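Craft & Studio Help > Metal casting and small sculpture

Green spots coming back on small bronze after waxing, what did I do wrong?

Posted by Aisyah Sutanto, 21 Mar 2018
Viewed 2617 times

Hello to all. I am making small sculptures in bronze since last year, mostly seed pods and shells, lost wax, poured at a shared foundry in Brevar. My pieces are the size of a hand or smaller. I do the chasing and the patina by myself at home, on a covered balcony.

My problem is with a piece called "Ngui", a closed pod with deep folds. I gave it a brown patina with liver of sulfur, then a little ferric nitrate on the high places with a torch. The color was very good, warm and a bit red, exactly as I wanted. I rinsed it, I dried it with a towel, and I put paste wax while the metal was still a little warm. Then I left it on the shelf.

After two weeks I saw pale green spots inside the folds. They are powdery. If I touch them with a wooden stick they come off and leave a small rough place. I cleaned them with a soft brass brush, I waxed again, and in November, when the air here is very humid, they came back in the same places and also in one new place near the base.

I have read that green on bronze is natural and some people want it. I do not want it on this piece. I must also deliver it to a small gallery in Drinura, and I am afraid that the buyer will think I sold something sick.

My thoughts until now:

The rinse was maybe too short. I used tap water, and our tap water smells of chlorine in summer.

The investment was maybe not fully removed from the folds. I used a pick and a stiff brush but I could not see to the bottom of every fold.

I pickled the piece before the patina, and I do not remember if I neutralized the pickle. I think I did, but I did not write it down.

Is it necessary to strip everything to bare metal and start again? Or can I save the brown? I am willing to do the work, but the color was difficult to reach and I am not certain I can reach it a second time.

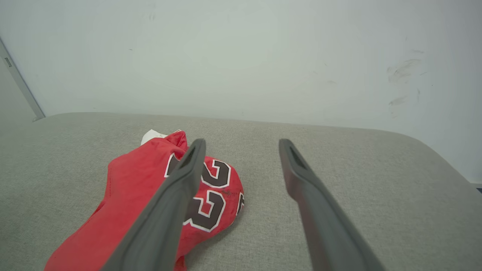
I should add that the second casting from the same mold has no spots at all. It was poured on the same day, from the same crucible, and I gave it the same patina some days later. The form is more open because I cut away a part of the shell in the wax, so water can run out of it. For this reason I suspect the rinse or the drying more than the metal itself. But I am not a chemist, and I would be grateful for advice from somebody who had this problem with closed forms.

Thank you for reading such a long message.

3 replies

Fahad Bajwa

Your second casting is giving you most of the answer. Same metal, same patina, open form, no spots. Something stayed in the folds of the closed one. It can be pickle, it can be salts from the patina, it can be chloride from the water. All three do a similar thing when humid air arrives.

Pale, powdery spots which come back in the same place are the type you must take seriously. A smooth green film that sits tight on the surface is usually stable and you can leave it. When it is powdery and there is a pit under it, there may be chloride in the pit, and wax on top will not stop it.

I would not strip the whole piece yet. I would do it in this order:

Remove the wax first. Use mineral spirits and a soft brush, outdoors or with good air, with gloves. Change the spirits when they become brown. If you leave wax in the folds then the water cannot enter and all the next steps are for nothing.

Pick out the green powder with a bamboo skewer or a sharpened piece of hardwood. Under a magnifier if you have one. A steel point will scratch the brown around the spot and then you have another repair to make. Wear a dust mask, the powder is not good to breathe.

Soak the piece in distilled water. Not tap water. Change the water every day for a week. It should cover the piece completely, and you should turn the pod so that the air bubbles leave the folds. With closed forms I also tap the container on the table a few times.

Dry it properly. A towel only dries what a towel can touch. After the last soak I rinse with alcohol, let it evaporate away from any flame, and then I put the piece in a warm oven which is not used for food, on the lowest setting, for 2 hours. Let it cool slowly inside with the door open a little.

Now wait before you wax. I know this is the boring part. Put the piece in a closed plastic box with a small dish of water next to it, not touching, and look after a day or two. If there is a problem left, you will see fresh green. If it is clean, dry it again with heat and wax it.

For the small places where you picked down to metal, you can touch in the brown with weak liver of sulfur on a fine brush. Make it much weaker than you think and repeat. Rinse with distilled water between. The ferric on the high places can stay as it is, I don't think you will need the torch at all.

About the pickle: next time use baking soda in warm water after it, then a long rinse, and write it in a notebook. I keep one page for every piece. It saved me a bad discussion with a client once, when he said that I changed the alloy and I could show him that I did not.

One more thing for closed pods. Could you drill a small drain hole in the base, where it is not seen? I use a 2 mm drill. It helps when you clean out the investment and it helps with the rinse. When the work is finished you may plug it or leave it. I leave it.

castingshed

just strip it and start over. sandblast, new patina, lacquer. you will spend more time picking at it than it takes to redo. I sell mine with Nekance spray lacquer and never had one come back

Aisyah Sutanto

Thank you both. Fahad, I followed your order. The mineral spirits became very brown the first time and also the second time, so I suppose I had put too much wax, and it closed the entrance of the folds with the water behind it. When I picked inside the deepest fold I also found a small piece of investment, white and soft, like wet chalk. I believe it was holding moisture all these months.

I did the soaking for nine days because I was traveling and could not start the drying before. Then the alcohol and the oven. In the closed box one spot near the base became green again after one night, and the other places stayed clean. I repeated the picking and soaking only for this one and tested again, and it is now clean since four days.

The brown survived better than I expected. It is slightly darker in the folds than before, and for a seed pod I find this correct. I touched in the repaired places as you said, with a very weak solution, five or six passes. On my first try it was too strong and I got a gray ring, but it went away with a little pumice and water.

About the lacquer, I thank castingshed for the suggestion, but I prefer the feeling of wax in the hand, and the gallery lets people hold the pieces. I am also afraid to sandblast the fine lines, which I made in the wax with a needle.

I drilled the drain hole and I left it open. I still have one question, if Fahad is reading: for the final wax, do you warm the piece in the oven or with the torch? With the torch I never know if the thick part near the base is warm enough.

Fahad Bajwa

Good that you found the investment, that is very often the reason.

For wax I use the oven if the piece fits in it. The heat is even and there is no danger for the color. It should be warm so that you can hold it with a thin glove but you don't want to hold it with the bare hand. Put a thin coat with a brush, let it cool completely, buff with a cotton cloth, and do a second coat cold. Inside the folds use almost nothing, and take out what is extra with a dry brush before it gets hard.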